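Hotel slippers: do you take them home, leave them, or never open them?

Travel Habits board, Small Comforts section

linden_and_lace
Posted Tuesday, April 5, 2022

Hello everyone, I hope spring is treating you kindly wherever you are. I have a silly question that has turned into a real disagreement in our house, so I'm bringing it to you. Whenever we stay at a place that gives out slippers, my husband leaves them sealed in the plastic and walks around in his socks. I open mine before my coat is off. I love a slipper, and I love a big swirly hotel carpet, but I don't love the two meeting my bare feet without something in between.

I also bring my own pair from home, so I know how this looks. The home pair is for padding around the room and the hotel pair is for after the bath. A couple of pictures from the room, slippers and carpet both:

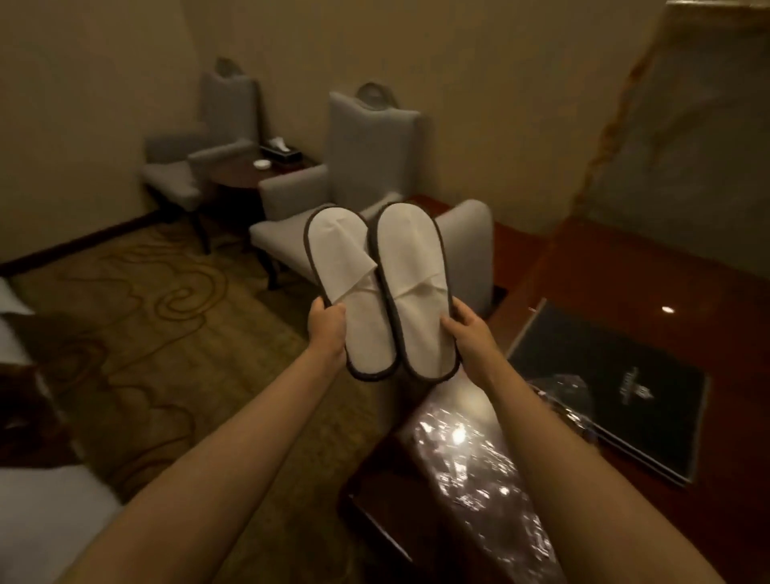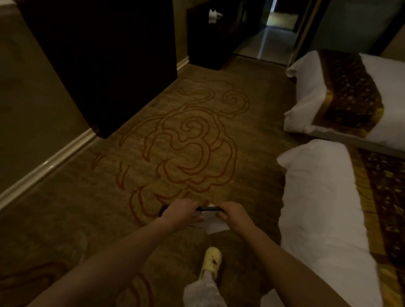 Ro-un Hong
I'm with your husband on this one, sorry! I used to open them every time, and then I started thinking about how long a pair like that gets used. One evening, maybe two, and then it's in the trash along with the bag. My sister and I stayed seven nights at a place in Ascombe and they left a fresh pair each every single day until we finally asked them to stop. We had a little mountain of them in the closet by then. If you already pack your own, I'd say you're covered.

pudport_pam
Oh, but Ro-un, leaving them sealed only helps if the hotel really puts them back out for the next guest, and plenty don't. I cleaned rooms in Pudport for a good many years and at our place anything a guest had moved got thrown out, opened or not. If the bag had so much as a crease in it, out it went. So I say open them and enjoy them, and then for goodness' sake take them home. I keep a basket by the back door for visitors and my grandkids fight over who gets which pair.

Ro-un Hong
Well, that's discouraging to hear, Pam. Did they really toss sealed ones?

pudport_pam
They did, and it bothered me then too. I can't speak for other hotels. Some may be much better about it now.

stekow_steve
Can I put in a word for the big-footed? I'm a size 14 and my heels hang off the back of every hotel slipper ever made. I shuffle like a penguin and then I trip on the rug. My fix is a pair of the clog kind, closed at the toe and open at the heel, that I bought in Stekow for the garden and ended up liking too much to get dirty. They do take up room in the suitcase, I'll grant you. I stuff my socks and my shaving things inside them and it comes out about even.

linden_and_lace
Steve, socks inside the shoes is so sensible and I'm embarrassed I never thought of it. I've been wrapping mine in a shower cap like my mother did. Pam, I'm reading your comment out loud at dinner tonight, and Ro-un, I'm going to skip that part of yours until dessert.

kooandcompany
Has anybody tried washing the thin white ones? I put a pair through on cold inside a pillowcase and the soles went lumpy, like oatmeal. Still wearable, but only by me.

pudport_pam
Don't machine wash! A damp cloth with a drop of dish soap, then stand them up by a window to dry. They won't last forever but I've gotten a whole winter out of a pair. The ones with a piped edge seem to hold together better than the ones that are just glued, in my experience anyway.

Ro-un Hong
A whole winter is more than I would have guessed. All right, I'll meet you halfway: open them if you're bringing them home, leave them alone if you're not. I'm traveling again in June and I'll ask at the front desk what happens to the sealed ones. Will report back.

stekow_steve
Ask them if they come in a 14 while you're at it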